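Besuch bei der Firma Istau: Vorführung des Greifsystems Fikar

Eine Delegation des Fachbereichs Lebensmittellogistik besuchte am Dienstag das Vorführzentrum der Firma Istau. Anlass war die anstehende Entscheidung über die Beschaffung eines automatisierten Sortierplatzes für druckempfindliches Obst. Die Leitung der Gruppe hatte Frauke Kuhlmann.

Angebotsumfang

Vorgestellt wurde das Paket Fikar, bestehend aus einem Zweifingergreifer, der Steuerung und der Simulationsumgebung Zaki. Der Hersteller bietet das Paket zum Listenpreis von 3479 Euro an, zuzüglich einer Einweisung von 8 Stunden. Der Roboterarm ist gesondert zu beschaffen. Die Gewährleistung beträgt zwei Jahre, eine Verlängerung ist auf Antrag möglich.

Vorführung in der Simulation

Sämtliche Griffe werden zunächst in Zaki erprobt und erst danach auf die Anlage übertragen. Die Delegation verfolgte die Annäherung an einzelne Früchte aus der Sicht der Greiferkamera. Positiv bewertet wurde die Darstellung der Fruchtoberfläche: Bei der Avocado sind Stielansatz, Unebenheiten der Schale und dunkle Flecken deutlich zu unterscheiden. Kritisch angemerkt wurde der sehr dunkle Hintergrund, vor dem sich die Greiferfinger nur stellenweise abheben. Der Hersteller sagte zu, die Beleuchtungseinstellungen in der Dokumentation ausführlicher zu behandeln.
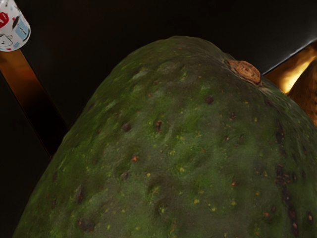 Offene Punkte und weiteres Vorgehen

Angaben zur zulässigen Schließkraft bei reifer Ware lagen noch nicht vor und werden schriftlich nachgereicht. Zum Vergleich wird ein Angebot der Firma Jorcombe eingeholt. Der Fachbereich beabsichtigt, im Juni über einen Probebetrieb zu entscheiden.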